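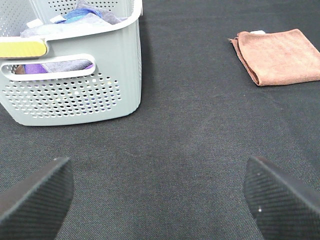
The Nulport folding kit puts two fingers over a table and sorts cleaning cloths for $556. Setup matters more than the settings. Cover the table in a dark, plain fabric; pale cloths and a brown towel both stand out against charcoal gray. Pull creases toward the edges. Wipe lint off the ribbed pads before each run.

Leave open space between the towel and the bin – crowding causes most missed grips. Fold microfiber with the care label out, and skip fabric softener.
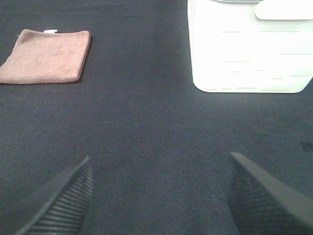

Towel left, white bin right, middle kept clear.

Replacement pads (part 1101) come in packs of 2. The Dosden pads are cheaper but shed on fleece.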